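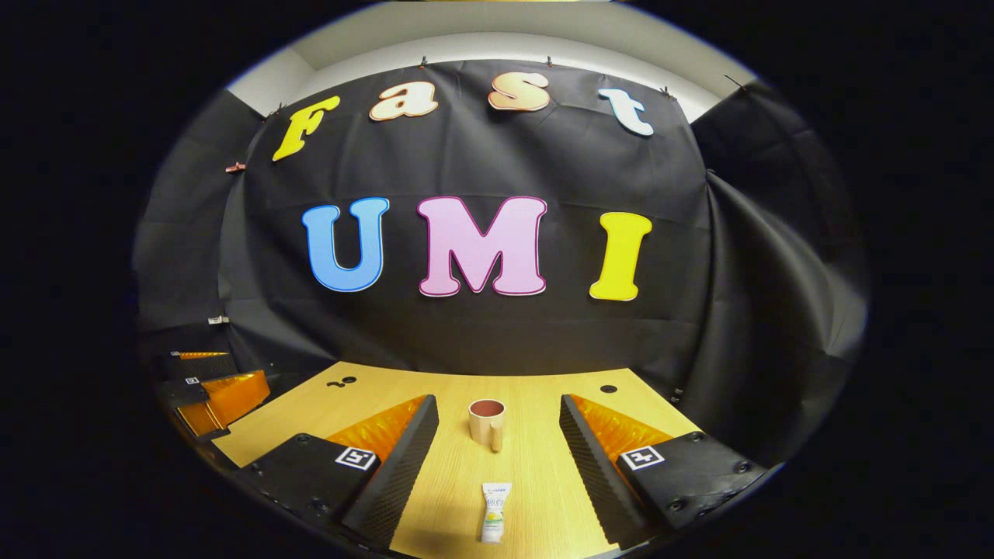 Someone from the Gresham end read my last entry and asked whether the jaws really need to come off every week, or whether a good wipe would do it. Fair question, and I went back and forth on it all morning over two cups of tea. My answer for now is every 200 grasps for a wipe and every 1,000 for a proper strip-down, never mind what the calendar says. We had a quiet fortnight in May when the right-hand gripper hardly got picked up and I was still pulling screws out of it like clockwork, which was silly.

So, June, strip-down notes for the pair on the tabletop rig.

Started a bit after 9 with the right-hand one. Fingers first, then the orange ribbed pads. The pads worry me less than they used to. I flexed each one by hand and looked along the ribs for whitening where they bend, and there was a faint line near the bottom of the inboard pad. I've marked it in the spares book and left it on. If that line is any longer next time it goes in the bin, no arguments (mostly with myself).

The textured faces on the black fingers had picked up a greasy film. Soft toothbrush, warm water, drop of dish soap, then a long air dry on a tea towel. Please don't use the solvent from the Belkadi cupboard on these! I tried it on an old finger in autumn and the surface went slick and never came good.

Screws on the base plates: two were loose enough to turn with my fingernails, both on the same side. I'd like to blame the driver but I reckon it was me being gentle after I stripped a head last time. Everything is back in with a dab of the removable threadlocker and a paint-pen stripe across each head, so you can tell at a glance if one has moved.

Markers next. Both squares on the base plates got a dry microfibre and nothing wet. Run your thumbnail along the edges while you're there - if a corner lifts, the tracked opening width starts to wander and you'll spend an afternoon chasing it in software. Ask me how I know. After reassembly I opened and closed the jaws 10 times and watched the width trace, and it came back to the same closed value each time, near enough that I couldn't pick a drift by eye.

Quick grasp check afterwards with the mug and the squeeze tube. I like that pair because the mug is hard and slides if the faces are dirty, and the tube gives under the pads, so between them you find out a fair bit. Mug by the rim, mug by the handle, tube around the middle. All fine. The tube rotated a touch on one go, but I'd come in crooked.

Still to do:

Left-hand gripper, same treatment. Some 200 grasps to go before it's due, so probably early July.

Re-hang the black cloth on the right where it bunches. It's not hurting anything, it just bugs me.

Order more pads from Mukow. We're down to one spare set in the Birisden drawer, and the last lot took ages to turn up.

Find the good 2 mm hex driver. If it's on your bench, I'm not cross, just bring it back.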